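Liste de contrôle du logement avant l'hiver, avec remarques

Chers locataires de la résidence Oria, merci de prendre un petit moment pour parcourir votre logement avec cette feuille, tranquillement, une pièce après l'autre (et un café à la main, pourquoi pas !).

1. Détecteur de fumée : appuyer sur le bouton de test. Fait.
Remarque : chez Mme Lewis, pile changée en janvier, tout va bien.

2. Prises et multiprises : pas de multiprise branchée sur une autre, s'il vous plaît, même « juste pour la lampe ».

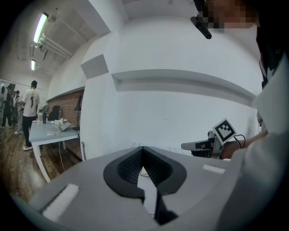
Pour les radiateurs d'appoint, un seul par prise murale, et jamais au-dessus de 2 000 W. Je sais que les soirées sont fraîches, mais nos vieux circuits n'aiment pas du tout ça !

3. Passages : laisser au moins 70 cm libres jusqu'à la porte d'entrée. À revoir au 2e étage, où les poussettes s'accumulent.

4. Murs et plafonds : chercher les auréoles, les fissures, la peinture qui cloque.
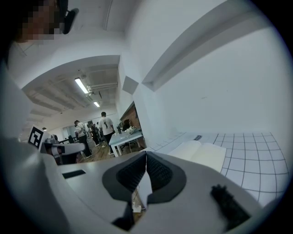 Crédit photo : Lowri Lewis

Une fissure fine se surveille, un trait de crayon à chaque bout suffit pour savoir si elle s'allonge.

5. Grilles d'aération : dépoussiérer, ne rien coller dessus. Deux grilles bouchées l'an dernier, et presque 1 000 euros de peinture à refaire…

Feuille à glisser dans la boîte de la loge avant 18 h. Merci à tous !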